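Hand froze half open mid task, no fault code - anyone else?

drenham_lab
Posted 3/20/23
Humanoid upper body, five finger hand, Flirine controller. We're doing sorting into a wooden compartment tray. Ran fine all morning, then at 90 minutes the right hand just stopped. Fingers stuck out, arm still moving. Arm carried on down like nothing happened and pushed the fingertips into a divider. No fault code, log says hand OK the whole time. Power cycle fixed it. Then it did it again. 4 times now.

Nothing broken, one divider has a dent in it. But I don't love an arm that keeps going with a dead hand.

margaritis_fan
Thermal. The finger motors derate when warm and on the old firmware it's silent. Let it sit 20 minutes and try again, bet it goes away.

drenham_lab
Tried that. Left it off over lunch, froze inside the first few picks after. Also the motor temps in the log look boring.

hhepburn
Not thermal then. What does your comms counter say? Dropped packets on the hand bus, should be under the diagnostics tab. And post a pic of the setup pls.

drenham_lab
Counter says 3,000 dropped since boot. No idea what's normal.

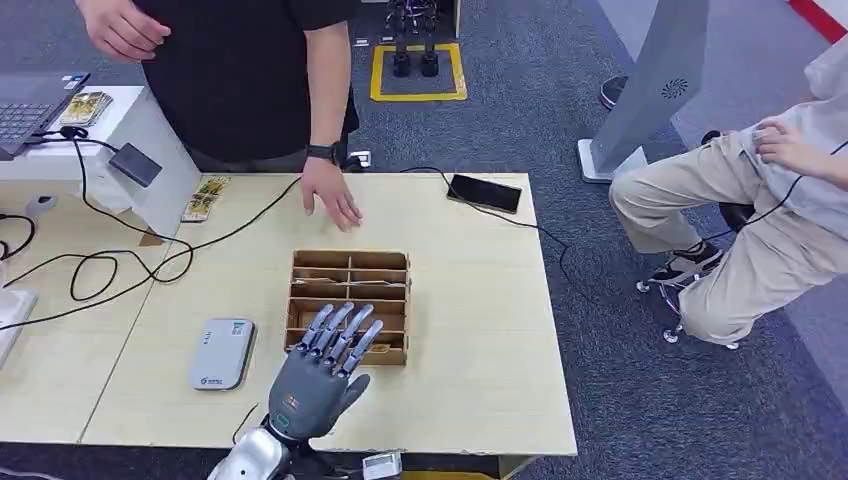 hhepburn
3,000 is not normal. Ours sits at 126 after a full week. The hand bus is losing packets and the controller is holding the last good position, so the log shows OK when it's really stale data. I'd start with the wiring. You've got a lot of black cable looped up in tangles on the left by the desk there, and if any of the hand or arm comms runs through that pile next to power, get it out first. Straight run, no coils, then watch the counter for an hour.
- Hamish Hepburn

margaritis_fan
Loops don't do that on a differential bus. People blame cables for everything. It's firmware, the stale data thing was a known bug in November and they patched it.

hhepburn
They patched the warning, not the drops. And a bad connector does exactly that, I've had two. Wiggle test takes five min.

ditell_tom
Can we talk about the person at the far side of the table with a hand on the tabletop, fingers pointing at the tray? If the arm keeps driving when the hand is gone, that's the bit I'd fix first. Nobody's hands on the table while it's enabled. Set the controller to stop the arm on hand timeout, it's off by defualt.

drenham_lab
Fair. Found the timeout setting, it was off. On now. Hands off the table from here.

margaritis_fan
ok that one I agree with

drenham_lab
Re-ran the comms cable on its own, away from power. Counter still climbing but slower. Wiggled the wrist connector and it jumped. Ordering a new one, will update when its in.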